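# Tolerance

The chairs came out of the hall in order of number. Géza Szűcs had written the numbers on the undersides in July, in paint pen, and he had a sheet for them. The sheet had a column for cracks, a column for feet and a column for general remarks. Most of the general remarks said "dull".

Nest Voyle took the sheet from him at the loading door and read both sides.

"What is the standard?" she said.

"Clean."

"Clean to what?"

He considered this. The hall had been let to Purkero for a supper, and Purkero's letter asked for 85 chairs in presentable condition. It did not define presentable. Géza had run a test bench at Burier for most of his working life, and he disliked a specification without a limit in it.

"No mark visible at arm's length," he said. "In daylight. Seat and back. Undersides are excluded."

She wrote that at the top of the sheet and signed it, so that it existed.

The method was as follows. One chair was brought to the bare concrete by the door, where the light was good. Loose dust was wiped off dry. The seat was then sprayed and left for a slow count of 13, which Géza had arrived at by trying lower numbers. It was wiped from the back of the shell to the front, the cloth was folded to a new face, and the raised lip was done last, with the thumb. The lip was where the dirt sat. A mop bucket had passed those chairs for years and never reached it.

Nest did the first row and Géza inspected. He bent to each seat with his hands behind him. He passed most of them and returned two, one for a smear and one for a ring left by a cup.

"The ring is in the plastic," she said.

"Then it goes in remarks."

It went in remarks.

Esi Kyei came by with the keys and stayed to watch. She had booked the supper and would be blamed for it. She asked how long a chair took and Géza told her. She worked something out, lips moving, and asked whether the undersides were really excluded.

"By agreement," said Géza.

"Whose?"

He showed her the top of the sheet. She read it and went to find the tablecloths.

They talked a little as the stack went down. Nest had been at Burier too, after his time, when the bench had been moved to the Pridex building and Gaspard Roussel had charge of it. She said Roussel had kept the old logbooks. Géza said that he doubted it. She said they were on the shelf over the kettle, all of them, and that new people were made to read the one with the thousand-hour run.

"Why that one?"

"There's a page where you failed your own part."

He remembered the part. It was a hinge for Atanasov, and it had been rated for 1,000 hours and had reached them with a hairline crack beside the pin. The crack did not affect its function. He had drawn the hinge himself and he had tested it himself, and Boris Lazarević, who wanted to ship, had stood behind him while he wrote the word. Boris had not spoken to him for the rest of that year. It had not occurred to Géza that anyone would read the page afterwards.

"It was out of tolerance," he said.

"Yes. That's what it says."

He folded his cloth to a new face. There was no new face left, so he took another from the pile.

The navy chairs were the last of the stack. They had come from a school and were of a better moulding than the others, with a deep shell and a rounded front edge. They also showed everything. On grey plastic a water mark could pass at arm's length; on navy it could not. Nest sprayed the first of them and the liquid stood up in beads all over the middle of the seat.

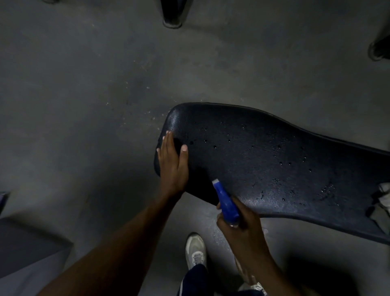
*Navy shell, front edge. Cloth in the left hand, bottle in the right.*

"It isn't spreading," she said.

"There's wax on it, or something like wax. Somebody has polished this."

"Is that a fault?"

Géza bent down. He looked at the drops and then along the lip, where the light ran in a thin line. He could find no dirt there. At some point a person with no sheet and no standard had done this chair properly, lip included, and had put it back in a stack.

"Wipe it dry and look again," he said.

She wiped it and they looked. He held out his arm to check the distance, then stepped in closer than the standard required.

"Pass," he said.

"Remarks?"

He took the pen from her. The box was narrow and he had to write small. Under the long run of "dull" he put "previously maintained", and after some thought he added the date, 2nd April, and his initials.

Nest turned the chair over to read its number. The underside was thick with cobweb.

"Excluded," she said.

Géza looked at it for a while. Then he put the chair upside down on the concrete and asked her for the bottle.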